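4.2 Dropped cloth and the limits of the success label

The vendor's summary reports that the folding policy "recovers" from a lost grip. We doubt that this word is earned. In the Bratgate set, 1071 of 1255 folding demonstrations carry a success label, yet the label is written once, at the end of a run, and takes no account of what the fingers held in between. A run in which the cloth slips and is picked up again scores the same as a clean one. Figure 3 gives the setup used to collect the demonstrations.

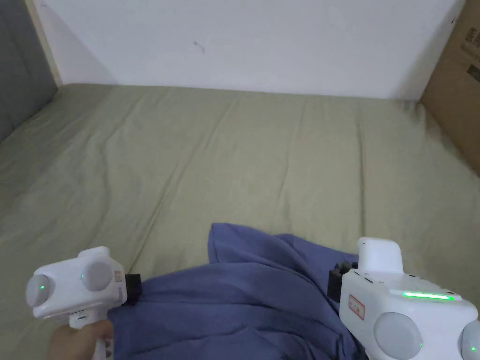
Figure 3. Two hand-held grippers on a dark blue cloth, head view.

We replayed the logged finger widths against the wrist video. The fault we kept finding was a false close: the fingers meet, the log reads "grasped," and the policy moves on to the lift. From the wrist view, closed fingertips just over the fabric are easy to mistake for a pinch.

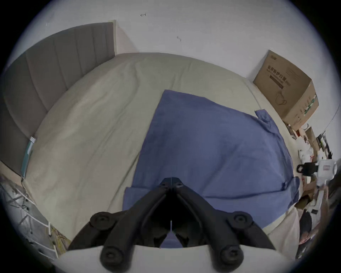 Cloth Handling Group, Department of Mechanical Engineering, Campbell Institute

Talebi and Echeverri argued in an internal note that more data would cure this. We see little support for that. Adding the Vunton runs in November left the false close in place, and two of the three retrained policies lifted empty fingers more often than before. Width alone cannot separate one thin layer of cloth from none, and no amount of extra footage changes what that sensor reports.

The lift raises a second doubt. Once a garment is off the bed it folds over on itself, and the outline the policy was trained to follow is lost. 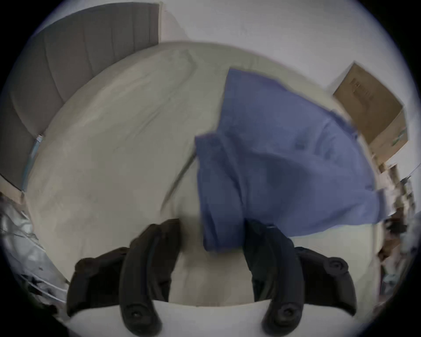
The policy has no state for this. It either pulls outward on whatever edge it finds or stops with both arms raised, and the stop is logged as a pause, so it never enters the failure count. Until pauses and false closes are labeled by hand, we would not quote the success rate at all.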